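Merging the chapters, one more time

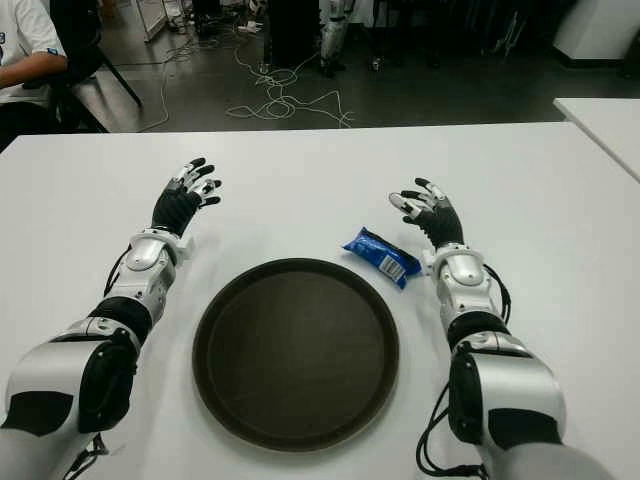 Last updated: July, 9:40 p.m.

So the state board wants to merge the chapters again. I say again because I've been paying dues to this association long enough to remember the last attempt, which was called "regional alignment" and died somewhere between the winter mailing and the spring mailing. The new one is called Stronger Together. I would like one year off from names like that.

For anyone reading who isn't a member: we are a retiree association, mostly people who drew a public paycheck in one form or another, and we have 14 chapters. Mine is Pacheco. Under the plan every chapter with fewer than 200 members gets folded into a neighbor before the next convention. Pacheco is under the line, and so is Trenby. We would both go into Museck, which is bigger, has its own hall, and has never once returned a phone call on the first try.

The plan is 15 pages long. I read it at the kitchen table with a pencil. Then I read it again because I was sure I had skipped the part with the savings in it, and I hadn't. There is a heading that says Savings. Under it there are two paragraphs about how small chapters "duplicate effort." What effort? We print our own newsletter, we rent a room at the grange once a month, and we buy coffee. If Pacheco goes away, the Pacheco people still want a newsletter, and somebody in Museck will have to print it and mail it farther.

I'm not against mergers as such. I've been to chapter meetings where the same four people passed the offices around like a casserole dish, and I know what it looks like when a chapter is a bank account with a letterhead. There probably are a few of those on the list. But the plan doesn't say which chapters are struggling. It says which ones are small, and it uses the two words as if they meant the same thing. Our turnout at a regular meeting is better than Museck's, by their own printed minutes. I asked at the district meeting whether anyone had looked at turnout and was told that it was "a great question." I wrote that down. It was the whole answer.

Then there's the delegate math, and this is what I'd want people to look at before they look at anything else. Right now each chapter sends two delegates to convention no matter its size, plus extras for the large ones. When three chapters become one, two pairs of delegates disappear. The plan calls this "a more proportional floor." Maybe so. It is also a floor where the people most likely to vote against the board's next idea are not standing. I don't claim that's the reason for it. I do notice that the bylaw change on board terms, the one we voted down last time, is penciled in for the convention right after the merger takes effect.

I had the same argument on the phone with a friend from the Trenby chapter, who thinks I'm being paranoid. Her view is that the board is tired, the state office is short on help, and fewer chapters means fewer reports to chase. I can believe that. I used to chase reports for a living. But then put that in the plan! Say "we can't keep up with the paperwork" and let us talk about paperwork. We could file twice a year instead of every quarter. We could use one form where there are now three, all of which ask for the same mailing address.

The answer to the paperwork, according to page nine, is Flodier. Flodier is the membership software the state office signed up for, and after the merger every chapter will run its rolls through it. I have tried it. It logged me out while I was typing my own name. The plan says training will be provided "as resources allow," and anybody who has spent time in an organization knows what that phrase is worth. It also says Flodier will let members who can't travel take part in meetings from home. I'd like to know how many of our people have been asked if they want that. My own mother-in-law, a member in good standing, has a phone with a cord on it.

And travel is the real trouble. It's over 200 miles round trip from the far end of our territory to the hall in Museck, some of it on a road I won't drive after dark anymore. The people out there come to the grange because the grange is close. They won't come to Museck. They'll keep paying dues for a year or two out of habit, and then they'll stop, and in a few years somebody will write another plan that says membership is down in the east and wonder why.

I did ask for the numbers. I sent a letter (paper, signed) asking for three things: what each small chapter costs the state office in a year, what Flodier costs, and what happened to the money in the accounts of the chapters that closed the last time. I got back a nice card thanking me for my engagement and a second copy of the plan.

One thing in it I do like. Chapter funds would stay "restricted to the benefit of the originating community" for two years. That's decent. I'd feel better if it said who decides what the benefit is, because as it's written the Museck officers could spend our coffee money on a new sign and tell us we're welcome to come and look at it.

The vote is by delegates, at convention, one motion for the whole package. You can't vote for the Trenby piece and against the Pacheco piece. I'm going to move to divide the question, and I expect to be told that's out of order. I've checked the rule book, and I don't think it is. I'll bring the page with me.

If you're in one of the other small chapters and you got a real answer out of the state office on the costs, write to me. The address is in the back of the newsletter, while we still have one.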